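Why I stopped trusting my wrist camera numbers

Okay, so I promised an update on the bag thing, and I finally have one!

Quick recap if you missed the September post. I'm trying to teach a policy to put stuff away (bags, clothes, anything floppy) from demos people do with hand-held grippers. No robot arm in the loop while you record, which is why I love it. You just walk up to a desk and do the chore. My first set was 500 demos using only the gripper cameras, and the policy I got from it was... fine? It could close on a bag. Then it would wander off like it forgot what the drawer was for.

My hunch was that floppy black things are just rotten to look at up close. Once the bag is in the jaws it eats most of the wrist view, and everything useful is behind it. So for Buvero (yes, that's what I'm calling the new set, it was Skerklow until I got sick of typing it) I added the head view and went up to 900 demos.

Same network, same training recipe, same bag. Wrist only got the bag into the drawer in 17 of my test runs. With the head view added it was 31! I ran the same number of tries for both, before anybody emails me.

I still don't know how much of that is the extra demos, though. The fair test is wrist only on all 900, and that's training right now while I eat cereal. Also the head view moves whenever the person looks around, and I haven't decided if that helps or hurts.

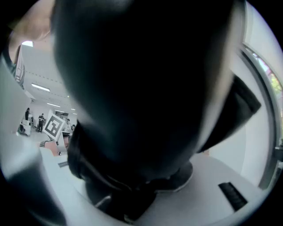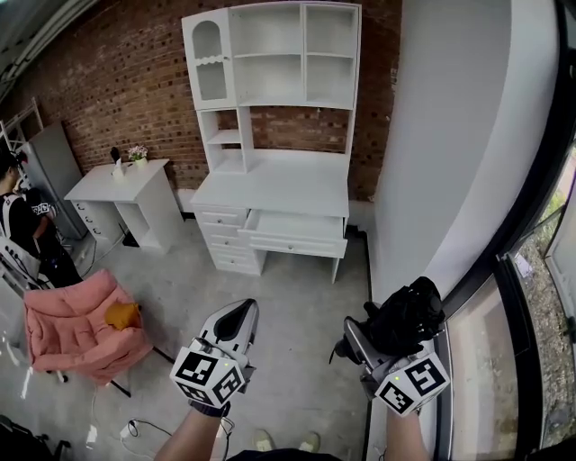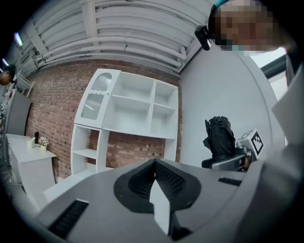
Gripper camera first, then the head view with the drawer open, then a gripper camera again.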